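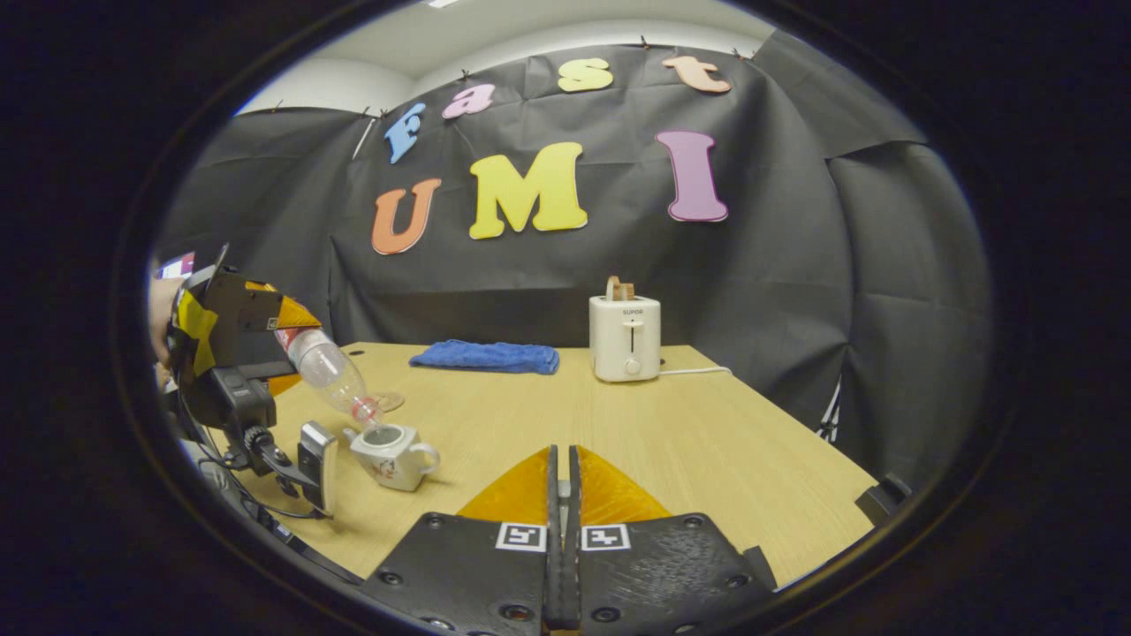 The Thursday meeting of the Stirkport breakfast corner group opened at 6 with Eoin Phelan in the chair and Gebhard Eberhard taking notes. First business was the corner itself, and everyone who had been in to see it was delighted. The black cloth is up along the top of the wall, and the foam letters in blue, pink, yellow, orange and the rest look wonderful against it. Eoin said the white toaster looks right at home on the pale wood with two slices standing up in the slot, and that the folded blue towel should stay on the table for good because it makes the place feel like a kitchen.

## Backdrop

Gebhard pointed out that the cloth hangs in wrinkles and that the sheets overlap toward the right. Two people like the folds (Eoin very much so!) and two would like it steamed. Agreed to try the steamer on the right-hand panel first and look at it again before doing any more.

Nair has offered us a second roll of black fabric at no charge. Accepted with great pleasure. Gebhard to write and thank them.

## Letters

Long and happy discussion. The gap before the last letter in the bottom row came up again. Eoin wants to leave it. Gebhard would like to close it up a little, and will bring pins and a tape measure. The tilt on the blue F stays, everyone loves it.

## Table and toaster

- Power cord to keep running along the back of the table, behind everything else. Eoin will look for clips.
- Crumbs: whoever makes the last toast wipes down. Gebhard has a small brush at home and will bring it in.
- Towel to be washed weekly. Anberg sells the same sort of terry cloth, and a spare in a different color was suggested. Yellow got the most support.
- Jam. We do need jam. Marmalade was also mentioned, with feeling.

## Money

Balance stands at $226. Approved $40 for bread, butter and jam for the May open morning. Tudero's quote for a bread bin was passed around and admired, but it can wait until after May.

## Open morning

Doors at 9. Eoin is making the sign for the hallway and is very excited about it. Sliced brown bread again, same as now, plus one raisin loaf for those who asked. Gebhard wondered if a single toaster can keep up with a full room. Agreed to run a practice breakfast the week before and find out, which got a cheer.

## Actions

Eoin: cord clips, hallway sign, bread order
Gebhard: letter to Nair, steamer, pins and tape measure, brush

Next meeting same time, same table. Gebhard is bringing the marmalade.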